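**Nomurwood, 2020-01-18**

# Norkier group publishes method that lets a robot arm follow written instructions on the table

The research group Norkier, working from its laboratory in Nomurwood, has today released the results of a two-year study on how a robot arm can learn to move objects from plain written sentences. The method has the name Tahiri. The code and all the recordings can be downloaded free of charge from the project page.

In the study, a person writes a short sentence, for example "push the green star to the left of the blue cube", and the arm has to carry it out by pushing only. It does not grasp or lift. The training set contains 3,878 recorded pushes, each one paired with a sentence written afterwards by a person who watched the recording.

"Pushing looks easy, but it is a hard thing to teach," said Svatopluk Štefanec, who leads the group. "A block turns when you touch it a little beside the middle. The arm must see this and correct itself all the time, and it must still remember what it was asked."

For the final test the group wrote 248 new instructions which were not used in training. Each was tried two times, and 20 of the 496 trials were removed before scoring because of a fault in the power supply. This leaves 476 valid trials, and the full list of them is given in the appendix of the report.

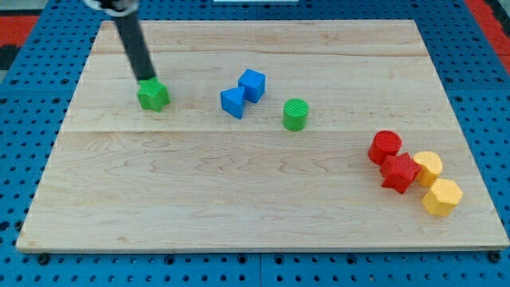
The group reports that most of the failures came when several blocks were standing close together. In such cases the arm often moved a neighbour as well. Instructions which name both a colour and a shape were followed better than those which name only a colour.

The work was paid for by the Valtureo research fund. The next stage will start in March and will study instructions that are changed while the arm is already moving.

Questions from the press can be sent to the Norkier office in Nomurwood.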